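Storage and Tidying > Children's rooms and small things

What do you do with all the tiny toys and figures? (bedroom, very little space)

Asked by Jurgita Sproģis

Hello all, I hope this is the right section. I have a bedroom that doubles as the place where every small toy in the flat ends up — little dolls, dinosaurs, bits of pretend kitchen, things out of surprise eggs. At the moment they live in a cardboard box which has gone ragged along the top, and when my niece wants one particular figure the whole lot gets tipped out on the bed. I've looked at the Tunden drawer units but they are 84 wide and I simply haven't got the wall for it. Does anyone have a system that doesn't need furniture? And do you sort by kind or by size?

2 answers

Answer from Alois Mayrhofer
Lidded plastic box, under the bed. Label on the end. Throw half of it away first, you won't miss it. I think Torard do one with wheels but check the height of your bed.

Accepted answer

Dear Jurgita, oh, I do feel for you, we had precisely this for years and I bought all sorts of clever things before going back to a plain cardboard box! I wouldn't give up on yours just yet. A bit of wide brown tape folded over the top edge will see it through another winter, and if it's beyond that, any shop will let you have another.

What made the difference for us was the tray. Put the box in a low tray with a lip, the sort you might stand wet boots on, and do all your sorting there, on the bed, where you don't have to kneel (my knees are not what they were). Anything small that gets dropped on the way stays in the tray and doesn't vanish into the covers. A fluffy bedspread will swallow a doll's shoe in no time, ask me how I know.

As for kind or size, I'd say size, though my sister swears by kind and we have agreed to differ. Big soft things go at the back of the box, lying down. Hard chunky pieces like toy fridges stand beside them, and the little figures go in last, at the front, where a child can reach in without digging. Do take out anything that isn't a toy while you're at it — chargers, sweet packets, batteries — and give those a box of their own with a lid, on the floor next to the bed. I keep mine to 10 minutes in the evening, usually with the radio on, and whatever isn't done by then waits.

I did look at the Aigner inserts with the little compartments, by the way. Lovely, but the dolls with big hair don't fit and you end up with them lying on top anyway.

Let us know how you get on, and don't let anybody make you throw away half!
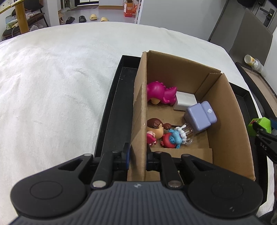

Box and tray on the bed, both times
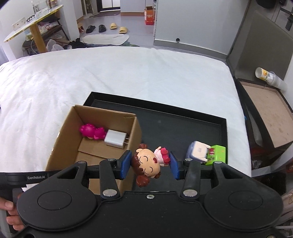
Rahel Eberhard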